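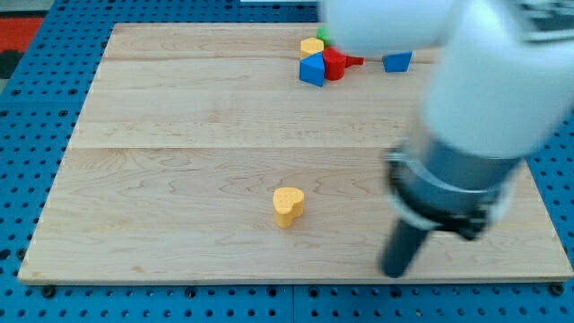 Wie lange muss eine aus Ahornleisten verleimte Platte ruhen, bevor sie auf den Lochtisch geschraubt wird? In unserer Werkstatt gelten 25 Stunden nach dem Lösen der Zwingen, gerechnet ab dem Eintrag im Leimbuch.

Werkstattbuch, Eintrag vom 2018-11-19
Vorgang: Auflageplatte Ahorn und Holzbausteine, Projekt Tarkemau

Die Platte liegt plan auf dem blauen Lochtisch. Beide Fugen verlaufen quer über die ganze Fläche; der mittlere Streifen ist etwas heller als die übrigen. Der Farbunterschied wird nicht beanstandet. Die Maserung ist im unteren Streifen am kräftigsten, beim nächsten Zuschnitt ist auf eine ruhigere Auswahl zu achten. Vorderkante gerade, keine Nacharbeit vorgesehen.

Oberfläche: Zwischenschliff mit Körnung 80, danach Hartöl Reldale, zwei Aufträge. Einwirkzeit je Auftrag 10 Minuten, Überstand mit Baumwolltuch abgenommen. Der zweite Auftrag erfolgte durch A. Farouk.

Bausteine: Das gelbe Herz steht frei auf seiner flachen Unterseite, die übrigen Steine sind als Gruppe weiter hinten abgelegt. Für die gelben Teile wurde die Beize Truvance verwendet. Die Oberseite des Herzens wirkt leicht gesprenkelt. Herr Gilchrist bittet, vor einer erneuten Beizung ein Probestück anzulegen und die Rührzeit zu vermerken.

Offen:
Restmenge Truvance prüfen, gegebenenfalls bei Babaei nachbestellen.
Schrauben an der Vorderkante nach einer Woche nachziehen.
Maßblatt aus dem September durch die aktuelle Fassung ersetzen.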